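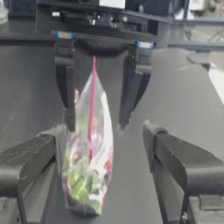
Photo: Maarten Verbruggen

Snack bags! I have been meaning to write about snack bags since January, when I finally gave up on the big basket in the pantry and went over to zipper bags for everything small. I love them. I love them more than is reasonable for a grown adult with a mortgage.

The old system was a basket on the bottom shelf where every little wrapped thing went. Candy, fruit chews, the mints my mother-in-law brings, half a box of granola bars, all of it in together. If you wanted something you dug, and if you dug you found the thing from last Halloween that had gone hard as a pebble. With clear bags you just look. Lots of green, a bit of red and purple and pink mixed in, and I know which bag I've picked up before I'm properly awake.

The colored zipper is my favorite part. I used to buy the ones with a see-through seal and I could never tell which end was up (or whether it was closed, which matters a lot more when it's at the bottom of a backpack). A bright pinky-red strip you can spot from across the kitchen. The first box I got was from the Jarstead store out by the Ulville exit, and I went back for a second one the same week, plus a roll of labels I haven't opened yet.

A few things I've worked out along the way.

Don't fill them to the top! Half is plenty. A bag that's half full has a nice heavy bottom and a floppy top you can pinch, fold over or clip, and it slides in next to its neighbors without popping open. My first batch was stuffed so tight that the seals gave up in the car and we had fruit chews in the seat tracks all the way to Matos. I'm still finding them.

Squeeze the air out, but only most of it. I press the bag flat against my stomach and run the zipper shut with my thumb. Very elegant. If you get every last bit out the wrappers poke at the plastic, and if you leave too much in you've made a pillow.

Mix your colors. This one is purely for fun, but the kids pick a mixed bag over a plain one every single time, even when it's the same candy in a different wrapper. I put the lime ones in first and then scatter the others over them.

And hang them up if you can. I have a row of little clips on a wire inside the pantry door - the kind meant for curtains - and the bags dangle from their top edges where I can see all of them at once. The wire holds 13 bags before it starts to sag in the middle. I've tried 14. The shelf underneath is now free for the waffle iron, which has lived on top of the fridge for as long as we've been in this house.

We reuse the bags, by the way. If they only had wrapped things in them they get turned inside out, shaken over the sink and stood on a wooden spoon to dry if they needed a rinse. They come out a little more crumpled each time and I don't mind that at all. The zipper is what goes first, usually at one corner, and then the bag retires to the craft drawer and holds beads.

Next job is the freezer, where I want to do the same thing with soup vegetables. I bought a stand from Rornudine that's supposed to hold a bag open while you pour, and I'll report back once I've given it a proper go with peas. If you have a good way of labeling bags that go in the freezer, please tell me, the marker I use now rubs off on everything including me.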